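Hollport Practice Store: July progress report
Prepared by Dewanti Lumbantobing for the Govindasamy Fund

The produce corner is now set up and in use. It was the largest item left in the grant plan, and it came in on budget. Sessions run on Saturday mornings, and learners work through a short shopping list using the baskets and the fruit bins. 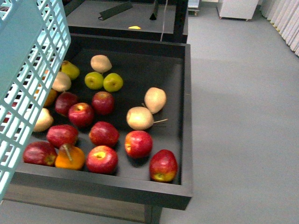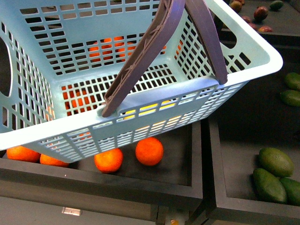 Produce corner, Hollport: light blue baskets and dark fruit bins.

Work completed this period

Display. The bins are in place and the fruit is sorted and put back at the end of each session. Apples, pears and oranges get the most use. We bought 123 pieces of artificial fruit from Collov, and 109 are fit for use. The other 14 arrived with dents or missing stems, and Collov has agreed to replace them.

Baskets. Four baskets were delivered by Osus. They have long handles and are light enough for most learners to carry with one hand. Two learners who use wheelchairs prefer to rest the basket on their lap, so we have cleared more floor in front of the bins.

Sessions. We have run 50 individual shopping sessions so far. Learners do well with lists that give a fruit and a number. Lists that give a color as well ("two green apples") take longer, and staff now start those with one item only.

Problems

Apples and pears get mixed during busy sessions, and resetting the bins takes 20 minutes. Price labels have not been printed. The first proof was too small to read from a seated position and went back to the printer.

Next period

Print and fit the price labels. Receive the replacement fruit. Begin checkout practice with the second group, starting at 10 a.m. once the register table is delivered.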